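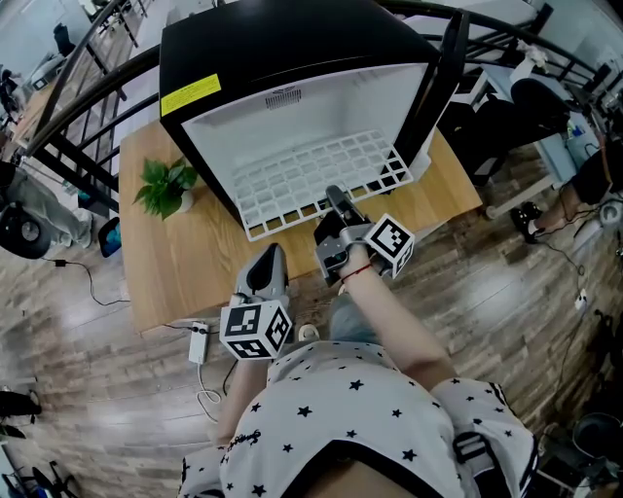 Ticket 653
Project: Zemetti, household tasks
Site: Stavport
Task: mini fridge, take out and refit the grid shelf
Status: closed, one follow-up open

Reported
Right gripper pose jumps during the shelf task. The operator wears the head camera and does the task by hand with the two handheld grippers. On playback the left track is smooth. The right track is fine on the approach, then breaks up once the jaws are inside the fridge. Replay on the arm stops with a joint velocity fault at the same point. Of 200 demos in the April batch, 40 were rejected by the filter, all for the right hand.

First checks
Swapped the left and right grippers and recorded again. The fault stayed with the right hand, so it is not the gripper. Charged both units, no change. Reprinted the markers on the right cube, no change. Recalibrated the head camera. Reprojection error was already within limits before and after.

Log from demo 629
Right cube is tracked on two faces until the hand turns to get the jaws under the front edge of the shelf. After that only one face is detected, at a steep angle, and the solver flips between two poses. The flips line up with the jumps on playback. When the hand comes back out, the second face is picked up again and the track recovers without a reset.

Tried
1. More light on the desk. Slightly fewer dropped detections, flips still there.
2. Lower detection threshold. Made it worse, it started reporting markers that do not exist. Put back to default.
3. Fridge turned a little toward the operator, so the wrist does not have to rotate as far. Two faces stay in view for most of the pull. Flips gone in most takes.
4. Item 3 plus the pose filter from the Kazemi branch, which throws out any solution that disagrees with the gripper's IMU. No flips in the takes recorded after this.

Reply from Rekthorpe support
They confirmed the single-face ambiguity and agree with the filter. They also asked that operators hold still with both cubes in view before reaching in. Added to the task sheet.

Resolution
Keep items 3 and 4. Tape marks go on the desk for the fridge feet. The 40 rejected demos are to be reprocessed with the new filter before anyone records replacements.

Follow-up
Gripper width reads slightly open when the jaws are closed on the shelf edge. Separate ticket, do not reopen this one for it.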